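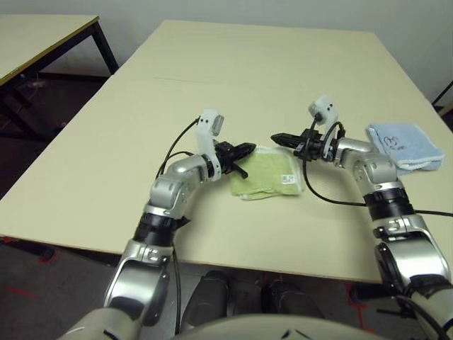
Gernix launches free towel drive and folding mornings this April

Hello from all of us at Gernix! I'm Dayana Huaranga, I look after the towel side of things, and I've got some news I've been itching to share. This April we're giving away 3,000 towels to swimming clubs, shelters and small care homes in and near Divska, every one of them washed, checked and folded before it goes out of the door.

The first 200 are going to the Mamani swimming club, who asked for bright colours so the little ones can spot their own at the poolside. Green was the clear favourite (I voted for orange and lost).

We're also opening up our folding table from 10am for anyone who'd like to learn the Hevuslow fold. It's the way my colleague Jairo Llanos has been doing it for years – shake it out, lay it flat, smooth the hem, fold in 3 lengthways and then in half. It sits neatly on a shelf and doesn't flop open when you pick one up. I was a roll-them-up person before I came here and I've been completely won over.
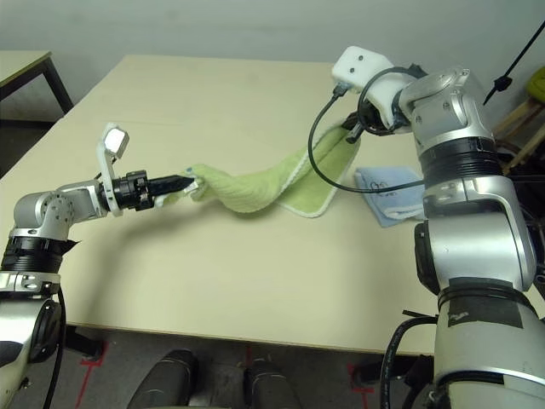 A green towel with a pale border, held at both ends over the folding table.

Clubs and homes can ask for up to 200 towels each. Just tell us how many you need, what size, and whether you can collect. If you can't, say so and we'll sort out a drop-off. Old towels are welcome too, as long as they're clean – the worn ones get cut down for cleaning cloths.

To put your name down or to arrange a visit, ring the Gernix front desk and ask for me or Jairo. Mornings are best!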